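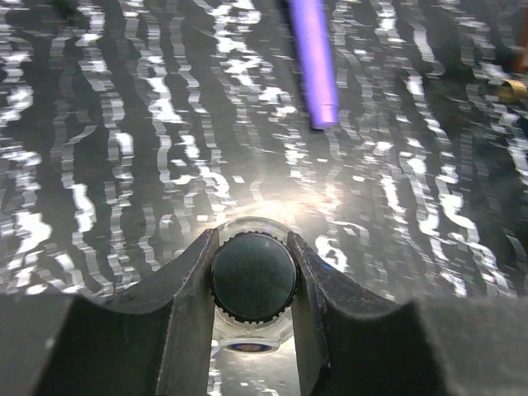

Ollbridge Two-Arm Bench Cell
Planning and price information for schools, laboratories and small workshops

The Bench Cell is a complete workplace for two small robot arms. It is delivered with the arms, grippers, wrist cameras, one fixed camera, aluminium base frame, table top and walls. The computer is not part of the delivery. Many customers already own a suitable one, and we do not want to sell you a second.

Please read this page before you ask for an offer. It contains the questions which our customers usually ask us after they have ordered, when changes are more expensive.

Price and what is in it

Basic cell, two arms: 1863 euro, without tax and transport
Payment: 20 per cent with the order, the rest before dispatch
Delivery time: 16 working days from receipt of the first payment
Outside width of the frame: 1550 mm
Assembly: by the customer, with printed instructions
Warranty: one year on servos and electronics, two years on the frame

The fingers of the grippers count as wearing parts and are not covered by the warranty. Small scratches on them are normal after some weeks of work with glass and metal. A finger should be changed when it is bent, or when it does not close parallel to the other one. For a cell which is used every day, please put one spare set of fingers and one spare wrist servo in the budget of the first year.

How much room you need

The width given above is only the frame. The cables need more. On both sides of the frame leave enough free space for a person to stand and reach the base of the arm, and do not put the cell into a corner.
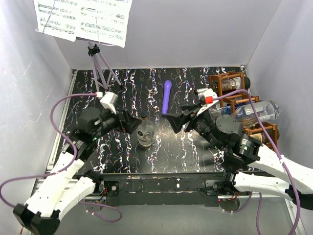
Cable length is the point where we see the most mistakes in planning. Customers measure the distance from the wrist camera to the computer in a straight line and then order a cable of this length. An arm needs slack in every position it can reach, and the slack has to lie somewhere. With a bottle rack against the right wall, for example, the purple cable of the right camera passes across the front of the rack before it comes down along the arm. If you want to place tall objects at the side, think about the way of the cable first and about the objects after. We offer the camera cable in two lengths, and we recommend the longer one to everybody who is not sure. Cable clips for the arm links are included.

Choosing the objects

The objects are the part of the budget which is most often forgotten. A cell without objects does nothing, and one kind of object is soon too little. Velimir Georgiou from our technical support advises to keep a separate small sum for them and to buy from ordinary shops. Bottles, a rack, a stand for notes and similar household things are cheap and easy to replace.

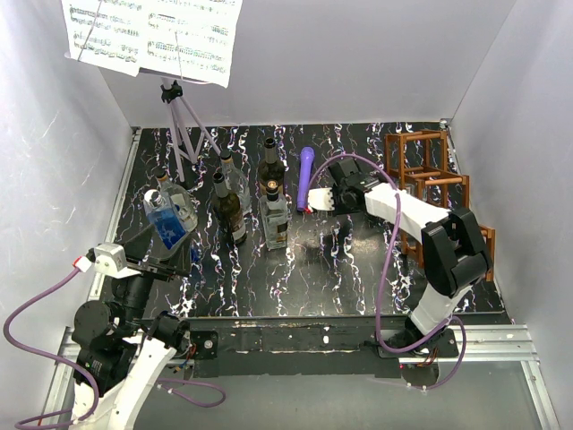 Clear glass deserves a special word. It is harder to see for a camera than a dark bottle with a paper label, and on a shiny table top the reflections add to the difficulty. Customers who plan to work with glass should order the matt top, or should try the glossy top in their own light before they decide. We can send a sample piece of both surfaces. Please write to Lilla Csizmadia in sales, and give her a postal address where a parcel can be accepted during the day.

Please check the weight of your objects too. A full wine bottle is too heavy for these arms when they are stretched out. Empty or partly filled bottles are the correct choice, and for liquids the cap must be closed firmly. Liquid in a servo is not a warranty case.

Options

Matt table top, in place of the standard one
Long camera cables, set of two
Spare finger set
Spare wrist servo
Second fixed camera with Liteck clamp mount
Zondska power supply with emergency stop, recommended for classrooms

The emergency stop cuts the power to both arms at the same time. The arms then sink down, because there is no brake in the joints. Do not leave anything breakable under them when you test it.
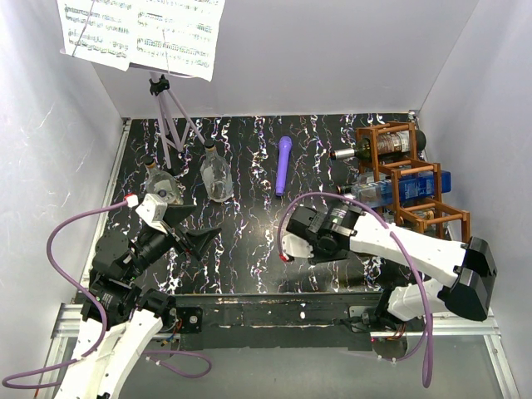 Bench Cell with both arms on the front bar, music stand and wine rack at the back and side.

Running costs

Electricity is a small item. The larger one is working time. Somebody must put the objects back after each run, clean the table top and look at the screws of the gripper brackets once a week. In the first month please calculate also two days for setting up and calibration. When the frame is moved to another room, the fixed camera must be calibrated again.

Repairs in the warranty time are done by Radonjić, our service partner. You send only the damaged part, never the whole arm. Part numbers are on the last sheet of the instructions.

Orders and questions

Offers are valid until the end of March. For more than one cell, or for a delivery in parts, contact Nikola Softić before you send the order form. We answer in English and German, on working days until 16:00.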